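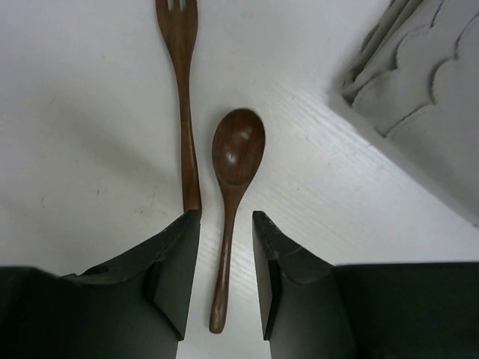
Fig. 7 - Wooden fork and spoon, gray cloth folded.

Section 7. Laying one place

Read Section 6 first if the box isn't unpacked yet. Everything from here on assumes the Brorska set is out of its paper and you have a table to work on. Set no. 1351. Other set numbers, see the insert, the cup is different.

What you need for one place:

Torres plate (white, teal rim, thin red ring inside it)
Peson cup, lavender, no handle
Votberg cloth, gray, wavy edge
Wooden fork
Wooden spoon
A dry lint-free towel

No knife in this set. People write in asking. There isn't one. Use your own if the meal needs it, see note under step 9.

Before you start

Wipe the table and dry it. Water left on the table soaks into the cloth from underneath and you won't notice until you pick it up. Check the wood for rough spots - run a thumb along the handle and around the rim of the spoon bowl. Rough spot = go to 7.3, sand and oil, don't use it until that's done.

Allow 50 cm of table edge per person. Less works for kids. For a round table measure along the edge, not across.

7.1 Cloth

1. Shake it out. Lay it flat, good side down.

2. Fold it over once, far edge toward you or near edge away, either is OK. What matters is which side the wavy edge ends up on. It goes to the back, away from the person sitting.

3. Layers don't have to match exactly. A little of the lower layer showing at one side is fine. If you want them dead even, press with a warm iron, no steam, and fold again on the crease.

4. Smooth it from the middle outward with the flat of your hand. Bumps under the plate make the plate rock.

Note: A new Votberg cloth is stiff. It won't lie down properly until it's been washed. Cold wash, by itself, the gray can come off on lighter things the first time or two. Don't tumble it. Line dry and fold while it's still a bit damp, it'll hold the fold better.

Caution: Don't use the cloth as a pot mat. It's a single fabric folded over, nothing in between. Heat goes straight through to the table top.

7.2 Plate, wood, cup

5. Plate on the cloth, a bit left of the middle. Not dead center, you need the room on the right. The lettering on the rim goes at the bottom, nearest the person. Look closely, it's small.

6. Peel any sticker still on the plate. Do it before the plate gets wet. If it leaves glue behind, cooking oil on a paper towel, wait, rub, then dish soap. No blades and no scouring pad, both will mark the surface and the red ring will wear.

7. Spoon to the right of the plate, on the cloth. Bowl to the back, handle toward the person, more or less square to the table edge. Hollow side up. Leave a finger's width to the plate so it can be picked up without touching the rim.

8. Cup above the spoon, back right corner of the cloth. Open end up (obviously, but some people like it upside down until guests sit, and then it's fine to have it upside down). Keep it all the way on the cloth. Half on and half off is how they tip. 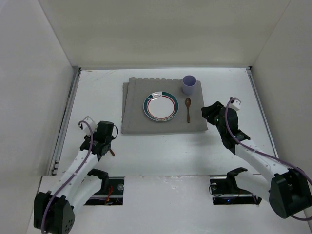
If the cup feels crowded there slide the plate left a little, don't push the cup farther out. Same goes if you have big hands and keep knocking the cup when you reach for the spoon. Left-handed person: mirror the whole thing, spoon on the left, cup back left, plate a bit right of the middle.

9. Fork last. Left of the plate, tines to the back. If there's no room on the cloth put the fork right on the table next to it, handle end level with the end of the spoon. Soup only? Skip the fork and leave it in the drawer.

Note: Adding your own knife - it goes between plate and spoon, edge toward the plate. Don't store steel knives loose in with the wood afterwards. They nick it.

10. Stand back and check from the chair side. Plate flat, nothing hanging over the table edge, cup steady. Next place.

Laying more than one place: do all the cloths first, then all the plates, and so on. Quicker then finishing one place at a time, and the spacing comes out more even. For a long table start at both ends and work in.

7.3 Wood care

The fork and spoon are wood all the way through. They can be looked after for years or ruined in one dishwasher cycle.

1. Wash by hand, warm water, a drop of soap. Soft sponge. Get between the fork tines with the corner of the sponge or a soft toothbrush, food sits down in the rounded ends of the slots.

2. Rinse and dry right away. Don't leave them standing in the sink. Don't leave them lying in soup either.

3. Let them air on the towel before they go in the drawer. Overnight is best.

4. Oil when the wood looks pale or dull, or when water stops beading on it. Food-safe mineral oil, few drops on a cloth, rub along the grain. Wait 20 minutes. Wipe off everything that's left. If it feels sticky you used too much, wipe agian.

5. Rough spot: very fine sandpaper, 400 grit or up, along the grain, light pressure. Rinse, dry fully, then oil as in step 4.

Caution: No dishwasher, no microwave, no soaking. Cracks along the handle can't be fixed. A cracked spoon comes out of use - bacteria get in there and so do splinters.

Caution: Oily rags can be a fire risk with some oils. Mineral oil is OK. If you use linseed or anything that hardens, lay the rag flat outdoors to dry before it goes in the trash.

Color will change. Darker with oil, lighter with washing. The fork and spoon may drift apart a bit if you use one more than the other. Normal, not covered.

7.4 Clearing

Reverse order. Wood off first, then the cup, then plate. Cloth last, pick it up by the corners so crumbs stay in, shake it over the sink.

Stacking plates: paper towel between each, keeps the rims from rubbing. Don't stack the cups, the open end is a touch wider than the base and they'll go in, but they jam. If two are stuck already, cold water in the top one, warm water around the bottom one, wait, twist. Don't lever with the spoon handle.

Quick fixes

Plate rocks: bump in the cloth, redo step 4. Still rocks with no cloth, try a different spot on the table, then call.

Cup tips: too near the cloth edge, or standing on the fold. Move it in.

Cloth slides: table's still damp, or just polished. Dry it. A square of shelf liner underneath helps.

Spoon rolls: it's lying hollow side down. Turn it.

Wood smells: half a lemon and coarse salt, rub, rinse, dry, oil.

Stain on cloth: cold water first, always. Hot sets it.

Spares

Order by set number (1351) plus the piece. Fork and spoon ship together only. Cloths come single. Full box shipping weight 700 g without the plate, plates go seperately in their own carton.

Section 7 revised 22nd February, A. Grimshaw. Step 5 used to say center the plate, ignore that if you have the older sheet. Corrections to Ataahua Grimshaw at the parts desk, give the step number please.

Storage and travel: go to Section 8.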